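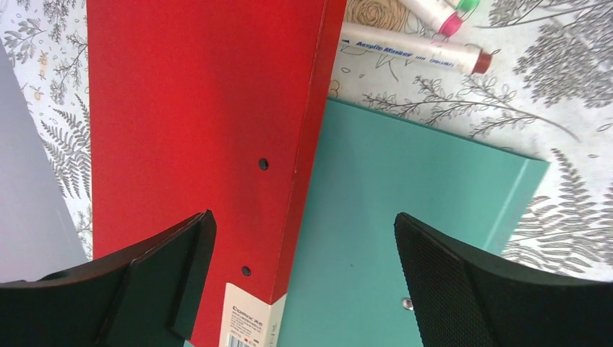

Moteo two-arm desk tidying setup: review

Last updated: January

The chore sounds easy. A desk has folders, acrylic markers and pens all over it, and the machine should put them away. We ran the Moteo on that job for 30 sessions in the Flamholm workroom.

Flat things are the hard part. A folder lying on cloth gives two fingers very little to hold. The Moteo does best when one item overlaps another and leaves an edge up. With a single folder flat on the table it often pushed the cloth into a fold and had to start again. It finished the folders without help in 65 percent of our sessions.

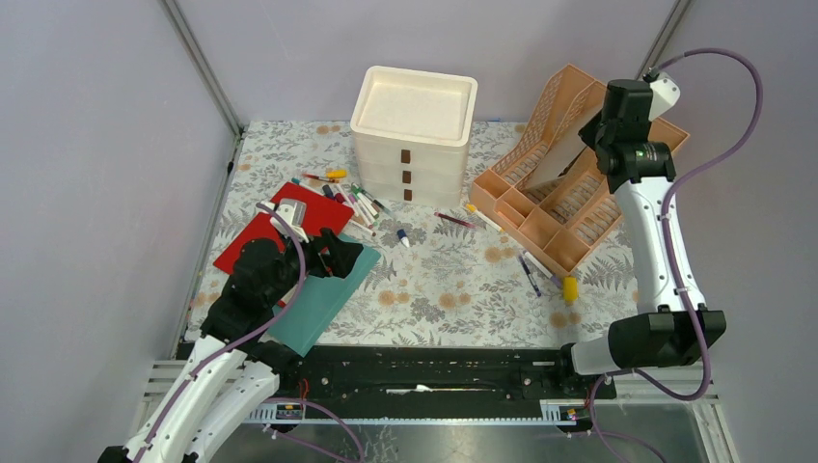

Left arm at the folders, right arm over the desk organizer.

Having two arms helps less than we expected. They usually take turns, and the second one waits in the air until the first is clear. Setup took us most of a Tuesday, and the cables need checking before every run.

Markers went better. The fingers close well on a round barrel, and our sessions covered 204 pickups with few drops. Thin pens are slower. Small caps were left behind more often than anything else, and drawers were hit or miss, depending on how far the arm stood from the handle.

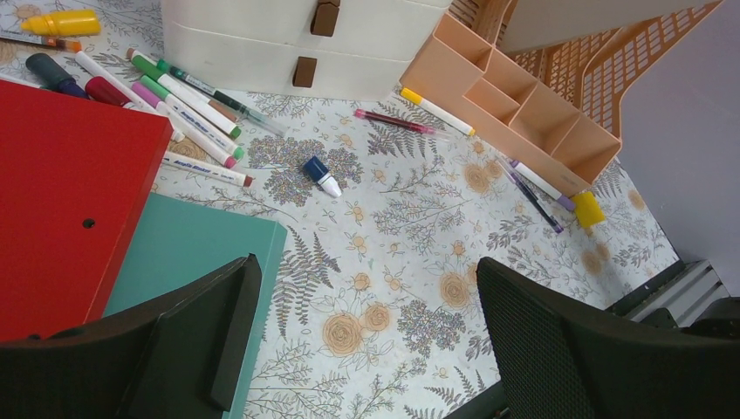
Speed is the other problem. A person clears the same table in a minute or two. The Moteo needed close to half an hour on a good run, and somebody had to stay in the room.

We would not buy it for a home or an office yet. For a shop floor with the same few parts in the same places, it is worth a trial.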